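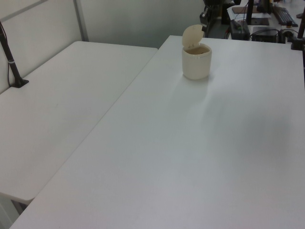
**gukcombe** wrote:

Every spring somebody posts that household robots are two years off, so I'm getting this year's complaint in early. My test has nothing to do with laundry or omelets. I want a machine to deal with a lid. Take a cream-colored canister with a flip-top, standing open on a white table with nothing else near it. Now close it, without shoving it across the table or snapping the hinge. My kid could do that before she could talk. What does it cost to get a machine to do it, and how often does it miss?

---

**paucar_62** wrote:

You picked the easy half. Closing is a push. Opening one means finding the rim, getting under it and holding the body still, and that's where the swearing starts.

Also, an off-white thing on a white table is a rotten job for a depth camera. Half the edge goes missing.

---

**Graden** wrote:

> Closing is a push.

Spoken like a man who has never tuned a push. We ran 600 tries on a hinged lid at work last June. 273 were clean. The rest were tipped over, missed entirely, or "closed" in the sense that the gripper was still parked on top and the lid came back up when it left.

---

**gukcombe** wrote:

So worse than a coin. I have a coin. It was a lot cheaper.

---

**urkell** wrote:

I'm going to disagree with the whole thread. I run a small packing shop and we've had an arm closing cartons for 19 months. It doesn't get bored, and it doesn't call in sick when the fish are biting. You're all judging by lids because lids make you feel smart.

---

**paucar_62** wrote:

Same carton every time?

---

**urkell** wrote:

Two sizes.

---

**paucar_62** wrote:

My kitchen has more than two sizes.

---

**urkell** wrote:

Then your kitchen is badly run.

---

**Graden** wrote:

He has a point, sort of. Bolt the job down and machines have been fine at it for decades. It's the "whatever is on the counter tonight" part that isn't there yet. Our numbers got a lot better once we let it use the side of the finger and quit aiming for the middle of the lid. Then someone bought a different canister and we were back where we started.

---

**gukcombe** wrote:

Would it notice if the thing was empty?

---

**Graden** wrote:

No. It would close it very nicely and put it back on the shelf.

---

**gukcombe** wrote:

OK, so it's already at the level of my roommates. Does anybody have numbers for opening?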